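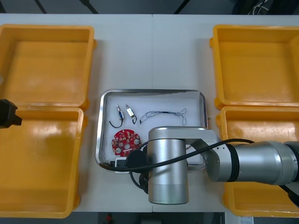
Amerley Quaye

Hi all! We sort small parts into four yellow bins with two arms sharing one tray, and I'd love to know what house rules you use for reaching in (a round red board always seems to need straightening, doesn't it). Is pausing the program enough?

Fasil Kassa
Welcome! Pause isn't a safe stop, so please don't lean on it. At Vornbridge we stop both arms, take the pendant with us, and only then reach in. Your risk assessment should cover the pair together, cables included.

jendov_25
We just slow ours down to 10 percent, never had any trouble.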